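**Plastic picnic bowls: stack them or nest them?**

**gumboot_lane**

Hello all, long-time reader and occasional nuisance. We've finally decided to thin out the camping plastics before the long drive up to Timcombe in August, and I've got myself into a tangle over the bowls and cups. They're the bright sort, every colour going, picked up over the years from the Trurnelden market and various aunties. The tub they live in is 300 mm deep inside and I'd dearly love to get the lot into it, with the lid shut, and still have room for the tea towels.

My habit is to build upwards. Big bowl at the bottom, a couple of small cups inside it, a shallow one laid across the cups like a shelf, then the nested cups standing on that and the wide bowls on top of the lot. I find it cheerful and everyone can see their own colour straight away, so there's no rummaging when the soup's ready. 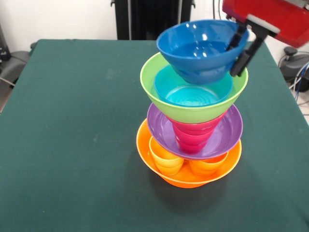
**Laitinen** reckons all that is lovely for a shelf at home and hopeless for a car, and that a flared bowl perched on a column of cups will be on its side before you've left the driveway. Bowls with bowls, cups with cups, a rubber band around each lot, done. Laitinen packs for 9 every Easter and has never lost a rim yet.

**gumboot_lane**

Oh, I do see the sense in it! But my nested cups jam together something shocking. Last trip we had four of them stuck fast and my brother-in-law ended up drinking his tea out of the whole bundle.

**pegs_and_poles**

Slip a square of paper towel between each cup and they'll come apart with one finger. We wash ours the night before and leave them on the rack till morning, because putting them away damp is what glues them together in my experience (and makes them smell like the inside of an old esky).

I'm going to disagree with Laitinen on one thing, though. Nesting all the bowls in one pile only works if they're from the same set. Ours are such a mixture that the shallow ones sit on the rims of the deep ones and you're carting around a great deal of air. I put the cups inside the biggest bowl, lying down, and turn another bowl over the top as a lid.

**Laitinen**

Fair enough on the odd sizes. I still wouldn't stand cups upright under anything wide. Lying down, yes, I could live with that.

**saltbush489**

Has anyone tried the Lavament tubs with the divider? I bought one last winter and the bowls go on one side, cups on the other, tea towels stuffed in the gap so nothing rattles. The lid's a bit stiff in the cold but I'm very fond of it.

**gumboot_lane**

No divider in mine, but I could cut one from a bit of cardboard and see how it goes. I'll have a try on Thursday when the kitchen bench is clear. Might keep my tower for the caravan table, where it can stand about looking pretty between meals.

**pegs_and_poles**

Keep the tower! Just take it down before the kids come in with the cricket ball. And do let us know whether the tea towels fit.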